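Demonstrations list, message archive
July 2021
3 replies · 24 shares

Subject: Re: Folding demonstrations, acceptance criteria for the Hilluvar set

Members of the list are referred to the message quoted below, which was received from the Kong group and is answered here on behalf of the Skosberg coordination office.

> We have completed our first portion of the folding task and request
> clarification on two points before continuing. First, the February
> guidelines state that a demonstration begins "when the cloth is at
> rest." Our operators differ on whether this includes the time needed
> to bring both grippers to the cloth. Second, we would like to know
> whether a fold that is opened and made again should be kept as a
> single demonstration, divided in two, or discarded. Of the 1569
> demonstrations we have submitted, a good number contain at least one
> such correction, and we would prefer not to lose them.

On the first point, the approach is part of the demonstration. Recording should start with both grippers clear of the cloth and end with both grippers clear of it again. Demonstrations that begin with a finger already closed on an edge will be returned. The policy trained at Gurero must learn where to take hold, and it has no other source for this than the operator's own approach.

On the second point, corrections are to be kept, undivided, provided that the operator completes the fold afterward. They should be marked in the notes column with the word "regrasp." A demonstration in which the operator gives up, or puts down a gripper and uses a bare hand on the cloth, should be discarded.

The office also wishes to restate the following, which several sites have asked about separately.

Household locations remain preferred over laboratory tables. Beds are acceptable for large items. Other clothing and bedding may stay where the household keeps it, and sites are asked not to tidy beyond the area needed for the fold.

Items with a large printed pattern are now admitted on the same terms as plain ones. The earlier limit applied only to the pilot. Operators should be aware that a folded edge is harder to find by eye on a bold print, and should slow down accordingly; fast passes blur the print and make the edge harder to find in review as well.

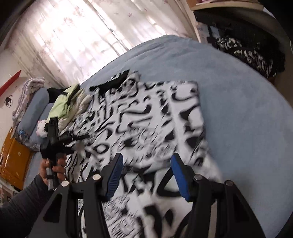
Could the office confirm whether the notes column should record the print, or only the type of item? We have been entering both, and it adds a fair amount of time for each operator. We would also ask that the limit of 100 demonstrations per household be raised for sites with few homes available. (Hilluvar group, reply to list)

The type of item is sufficient. "Patterned" may be added where it applies, and no further description is needed. The household limit will stand until the combined set reaches 3000 demonstrations, after which it will be reviewed. Sites that expect to exceed it before then should write to the coordination office directly and continue with other households in the meantime.

Revised guidelines will be circulated to all sites under the usual subject line.

Skosberg coordination office

2 comments · Share this message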